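Birth chart readings at Setura: frequently asked questions

Most of what people write in to ask is answered on this page. If your question isn't covered, use the contact form and Ea Hafstein will reply by email. 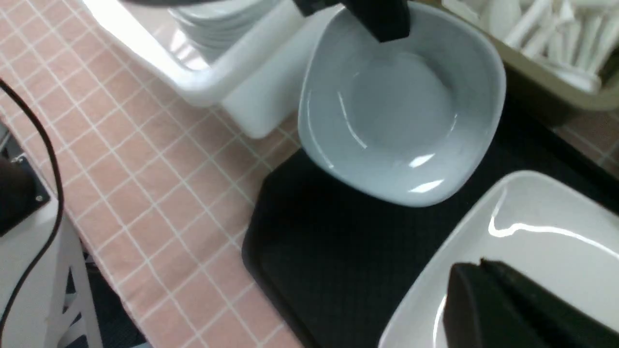 What do you need from me before a reading?
Your date of birth, the place and the time, as close to the minute as you can get it. A birth certificate is the best source. Family memory is fine if there is nothing else, but tell us which one you used.

What if I don't know my birth time?
We can still read the planets by sign and the aspects between them. We leave out the houses and the rising sign. The Moon may also be uncertain if it changed signs on your birthday, and we'll say so in the notes.

Which house system do you use?
Placidus by default. Whole sign is available if you ask for it when you book.

Do you read for people born on the cusp?
Yes. The Sun is in one sign or the other at any given moment, so an exact time usually settles it. People born near the equinox in March ask this a lot.

How long is the written report?
About 2000 words, plus a printed chart wheel. It goes out as a PDF.

Can I get a reading for two people?
Yes, choose the Muvden report. We need full birth details for both, and both people have to agree to it.

Can I change my details after I order?
Yes, until the chart has been drawn up. After that a new time or place counts as a new order.

Do you give medical, legal or money advice?
No. Please see someone qualified for those.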